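Category: News > Reuse & Repair
Tags: computers, recycling, community

Last updated: 2011-06-04

ANICO OPENS DESKTOP COMPUTER REUSE SHOP IN JODSTEAD

JODSTEAD — Anico has opened a workshop for used desktop computers on Galang Street in Jodstead. The shop takes in old office and home towers, checks them part by part, and sends them back out as working machines or as tested spare parts. Residents and small businesses can drop off equipment at no charge.

The workshop grew out of a trial at the company's Ostthorpe warehouse. During the trial Anico took in 746 desktop computers, most of them from offices that were replacing all their machines at once. More than half were put back into use. The rest were stripped for memory, drives, power supplies and processors, and what was left went to a licensed metals recycler.

Every tower that comes in follows the same steps. Staff write the intake number on a tag, remove the hard drive and lock it in a separate cabinet for wiping. The case is then opened and laid on its side on a bench so the main board can be reached from above. Cables are unplugged and dust is cleared. The processor cooler comes off, old thermal paste is wiped away with alcohol, and the chip is checked for damage before fresh paste goes on. Memory is tested one stick at a time.

Power supplies are tested under load before they are cleared for reuse. A supply that fails is not repaired. It is set aside for scrap with its label left on, so that the model can be recorded and compared with other failures.

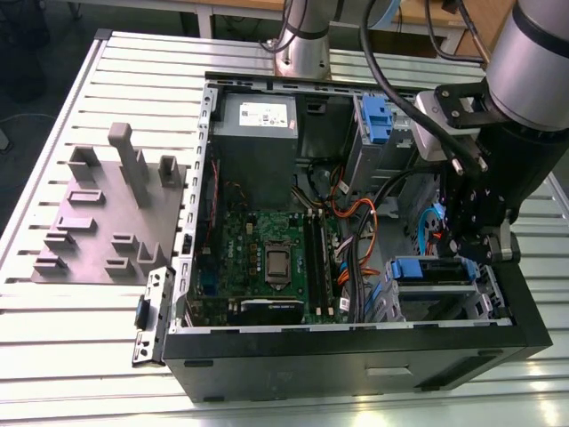
One Ostthorpe customer wrote to the shop that her office had kept old Dell towers in a closet for years, mainly out of worry about what was still on the drives, and that she wanted to know if they would be accepted with the drives already taken out. They will be. Anico accepts towers with or without drives, and a missing side panel or power cord is not a problem either.

Owners who leave a drive in place will get a written record once it has been wiped. Drives that cannot be wiped are shredded, and the record will say so. The usual time from drop-off to record is 14 days.

The shop accepts the following:

Desktop towers of any make and age
Loose memory, processors and expansion cards
Power supplies and power cords
Keyboards and mice with a cable

Monitors, printers and laptops are not accepted at this time. Anico plans to start taking flat-panel monitors in July, once a second storage room is ready.

Rebuilt computers are sold at the front counter with a 7-month warranty on parts. Each one comes with a printed sheet listing the processor, the amount of memory, the size of the drive and any part that was replaced. Tested spare parts are sold from the same counter — memory is sorted by type and speed, and staff will look up the right kind for customers who bring in a model number.

The workshop has 2 benches for teardown and a separate area for final testing. Businesses with a large number of towers should call ahead to arrange a delivery time at the rear door. Home users do not need an appointment.

Drop-off and sales hours are posted at the entrance on Galang Street. Questions about accepted items can be left at the counter or sent to the Anico office in Ostthorpe.

Share this (14)
Comments (2)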